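Fruit in wicker baskets, how do you stop it going off so fast?

Posted by Izzati Saragih
January 6, 2025
Home & Kitchen > Storage
285 views

Hi all, hoping someone's got this sorted because I'm sick of feeding the compost. We got rid of the big glass fruit bowl at Christmas (long story, my nephew, a cricket ball) and I replaced it with wicker baskets, which look lovely on the white table but I don't think I'm using them right. The bananas go spotty in a couple of days, and the apples get those soft brown patches on the bottom where they sit on the weave.

My other problem is that everything ends up in there. Batteries, hair ties, the sponge, school notes. My partner says get a second basket for the junk, but I reckon then we'd just have two baskets of junk. It's a small kitchen, bench space is tight, and the pantry is a cupboard next to the oven so it's warm in there all arvo. Do you line them? Do you wash them? Mine's already got something sticky down one corner that I can't shift.

Cheers in advance!

Lorcan Flanagan
Member, 51 posts

Bananas in the fridge. Skins go black but they're fine inside. Done.

Temitope Ogundipe
Regular, 152 posts

Lorcan's not wrong but I can't stand a black banana in a lunchbox and neither can my kids, so I'll give you the long version!

I've had wicker on the table for years and your partner's right, get the second basket. The trick for us was getting two that look different, so there's no arguing over what goes where. Dark one is for bits and pieces, light one is for food. If they match, you're stuffed, because people just lob things at whichever is closer.
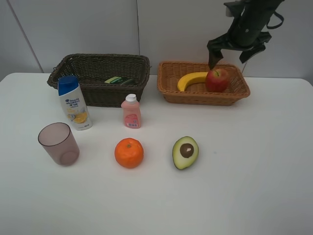
Is it bad to keep a banana and an apple in the same basket?

It speeds things up, because both give off the gas that ripens fruit, so keep them together only if you'll eat them in the next day or two. One of each is what I'd put out in hot weather, with the rest of the apples in the crisper.

The shallower basket is the better one for fruit, by the way. In a deep one you pile it up, the bottom layer gets squashed and you forget it's there until you smell it. With a wide, shallow one you can see what you've got. I put a folded tea towel in the bottom of ours when it's apples or pears, and that pretty much fixed the bruising. I swap the towel when I do the washing.

For the sticky corner, take everything out and give it a good shake outside, then go over it with an old toothbrush and warm soapy water. Don't soak it! I soaked one in the laundry tub once and it went all wonky and never sat flat again. Wipe it with a clean damp cloth and leave it in the shade with some air around it till it's properly dry. Overnight if it's humid.

Oh, and keep the sponge out of there if it's still damp. Wet sponge plus woven basket equals mould, ask me how I know. A dry spare is fine.

Ada Pace
Member

We bought one of those hanging Tromar racks and it was useless for bananas, they kept sliding out the side. Went back to a basket. Mine has a thick rolled rim, which is good for picking it up but a total crumb trap, so I run the vacuum brush around it every so often.

On the junk thing, we empty ours on the first of the month and anything unclaimed gets binned or goes in the drawer. Last May I found 4 tape measures in there. No idea.

Izzati Saragih

Thanks everyone! Toothbrush worked a treat, I think it was mango. I've gone with one dark basket and one light one like Temitope said, and moved the fruit to the end of the table away from the window. Lorcan, I did try the fridge banana and it was fine but I had to close my eyes. Ada, do you put a liner in yours or just leave it bare?

Ada Pace
Member

Bare for bananas, paper towel for anything soft like peaches. It all goes in the wash or the bin anyway.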